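Nulumside Tenants' Group Questions Claims Behind "Farm-Fresh" Corn Labels

Survey of 221 households finds few shoppers can say what the words on the sign mean

NULUMSIDE, July - A sign over a bin of sweet corn can say "farm-fresh," "local" or "just picked," and the shopper is expected to take it on trust. The Nulumside Food Buyers League is no longer willing to do that. The League today released the results of its summer survey on corn labeling and called on the three grocery chains that serve the town, Volcombe, Avberg and Gallardo, to put a harvest day and a county on every sign.

All corn comes from a farm. Calling it farm-fresh tells a buyer nothing about when it left the field, how far it rode or how long it sat in a warehouse. Sweet corn starts turning its sugar to starch once it is picked, and it does so faster when it is kept warm. An ear that spent most of a week in transit may look fine in the bin and still taste flat at dinner. 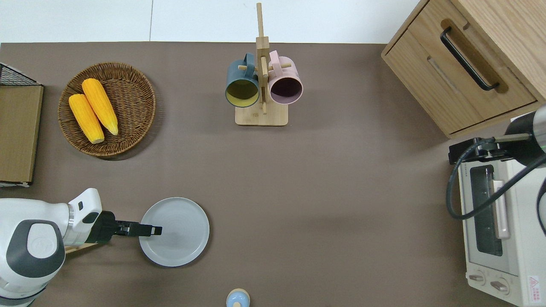 Two ears of yellow corn in a wicker basket, with a plate beside it.

League members collected answers from 221 households over the early part of the season. Each household was asked what it thought "local" meant on a store sign. The most common answer was "from this county." None of the three chains uses that meaning. Volcombe told the League that it counts anything grown in the state. Avberg counts anything from a bordering state as well. Gallardo said its definition was "under review" and has not replied to two follow-up letters.

Members also read the small print on shipping cartons where store staff allowed it. Of 108 cartons checked under signs reading "local," 7 carried a packing date of any kind.

"We keep being told that customers love the word," said Benjamín Echeverría, who chairs the League. "I'm sure they do. I'd love it too if somebody could tell me what it meant. Until then I think it's a way to charge more for the same ear of corn."

The League is also doubtful about the voluntary "Picked Proud" sticker announced by the chains this spring. Stores pay to take part, no outside party inspects the corn, and the program's rules have not been published. The League asked for a copy in writing and was sent a brochure. 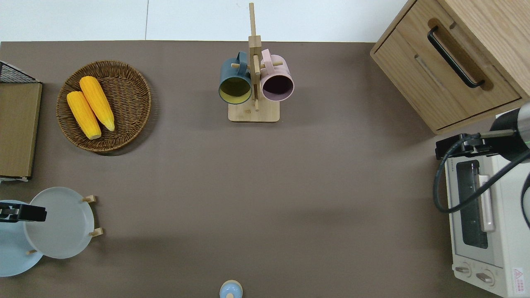
Corn on the table. Looks alone are a poor guide to harvest day.

A petition asking for dated signs has gathered more than 2,943 signatures and will be delivered to the chains' regional offices before the end of the season. The League does not claim that dated signs will improve the corn. It says only that buyers should be able to check what they are told, and that a store proud of its supply should have no trouble writing down a day and a place.

Survey questions and full answers are available at the League's office or by mail on request.

About the Nulumside Food Buyers League

The Nulumside Food Buyers League is a member-funded group that looks into grocery pricing and labeling. It accepts no money from stores, growers or distributors.

Media contact: Benjamín Echeverría, Chair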